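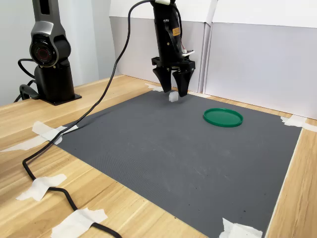
4. Running the demonstration for visitors

Read sections 1 to 3 first. They were written by the supplier and are more hopeful than this one.

4.1 Before the doors open

1. Check the tape on the mat. Replace any strip that lifts when you rub a thumb across it.
2. Trace the gripper cable along its whole length and move the arm by hand through its reach. The tape on the table is meant to hold the cable. It does not always.
3. Put the green lid flat on the mat, rim up, and the white cube beside it.
4. Open the fingers fully and load the Brilik routine.
5. Run it three times with no visitors present. If two of the three fail, show the recorded run and say that it is recorded.

Note: The Kettunen brochure promises up to 1,000 picks without a reset. We have not seen this. Our longest run, in May, was 90, and Oskari Kallio was nudging the lid between tries.

CAUTION: Keep hands off the mat while the arm is powered. The stop button is on the operator's side only.

4.2 The wrist view 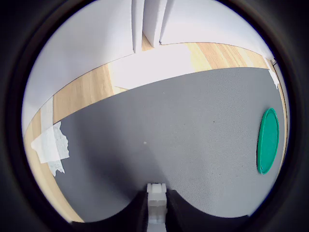

Tolarness Open Day Team – Robot Demonstrations

The wide lens bends straight edges, and a lid near the side of the view looks narrow. Visitors will ask whether the robot "sees" it as a lid. Say that the software returns a position and a score – no more than that.

6. Read the score aloud before each pick. Below 188, press HOLD and start again.
7. Wipe crumbs and specks off the mat between groups. The routine has reached for smaller things than a cube.
8. Let visitors choose where the lid goes, but only on the mat. Expect more misses than with our own placement, and log each one.

Note: Do not use the word "learns" unless Nanami Sugiyama is there to take the follow-up questions.

Send the log to Oona Lahtinen, room 242.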